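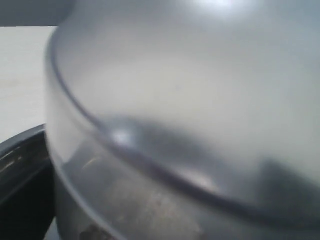
Can I bring my own container to the new refill table at Antunes?
Any clean, dry container with a lid is fine, and you can weigh it at the counter before you fill it.

That's been the most common question in my inbox since word got around Nevcombe that Antunes was clearing the old greeting card shelves to make space for loose dry goods, so I figured I'd put the answer first. The refill table opened on 14 September 2025, and I went down for the first morning because I live two streets away and because I'm exactly the sort of person who gets excited about oats.

If you haven't been in for a while, the shop looks different. The cards have gone to the window end, the bread has moved closer to the register, and the wall that used to hold seasonal stuff (remember the beach towels?) now has bins along it. There were over 12 kinds of grains, seeds and dried beans to choose from when I got there, and Homa Zarei, who runs the place, told me she'd held back a few more until she sees what people buy.

"I'd sooner run out of something popular than throw out something nobody wanted," she said. "Come and tell me what you cook. I'll order from that."

The idea came up back in April, when Soudabeh Moradi brought an armful of old jars to the counter and asked if there was anywhere in town she could fill them. There wasn't. The closest place was in Pridum, which is a nice trip if you have a free afternoon and no fun at all if you've just run out of lentils. Homa thought about it for most of the summer, and then Hubert Widmer built the shelving – he'd done the ones at the Stolberg bakery, and you can see the family likeness in those rounded corners.

You scoop what you want into a bowl first, have a look at it, and tip it into your own container when you're happy. I loved that part. I always pour too much straight into the jar and then feel too shy to put any back, and with a bowl you can see how much you've got before you commit. Anything that's been in a bowl is yours, though, so scoop small. Homa was firm on that!

Liquids are coming next. There'll be cooking oil and vinegar to begin with, and dish soap later on at its own end of the shop, well away from the food. You'll pay for those by volume, so bottles with a printed scale up the side will make life easier for everybody. Paavo Hyvönen was already asking if he could bring the one he mixes his salad dressing in. He can, so long as it's been washed and there's a cap that fits.

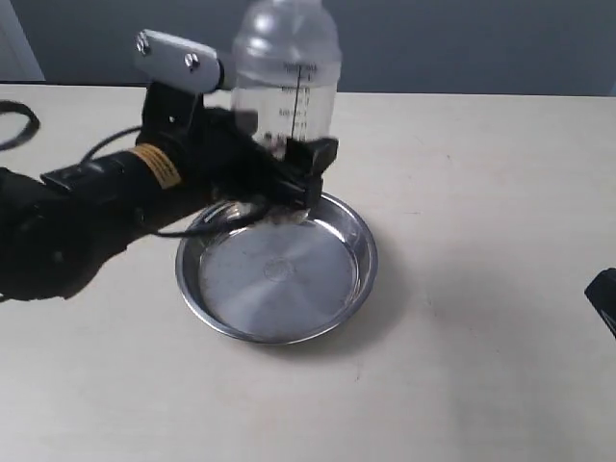

Clear plastic bottle with a measuring scale on the front, just above a round metal dish.

I did ask about drips, having ruined a tablecloth with sesame oil not so long ago. Homa suggests filling over a dish with a bit of a rim, at home as well as in the shop. I tried it that evening with my vinegar and a pie pan and my counter stayed clean, so I'm passing it along.

Not everyone was convinced. Keyvan Amini came in for a newspaper and said he'd miss having cooking times printed on a bag, and I do see his point. There are cards on the bins with the basics, and you're welcome to copy them down or take a picture with your phone. I'd still put a piece of tape on the jar with the name and the date. I have two jars of flour at home and I couldn't tell you which one is for bread.

Prices are marked on each bin. I bought brown rice, red lentils and a scoop of mixed seeds for topping loaves, and I spent less than I'd planned to, mostly because I only took what I needed. Next time I'm bringing a bigger bag, as jars get heavy on the hill.

The refill table is open whenever the shop is, but the bins get topped up in the mornings, so go early if you're after something in particular. Homa has left a notebook by the register for requests. When I left, someone had asked for popcorn, and I put my name under it.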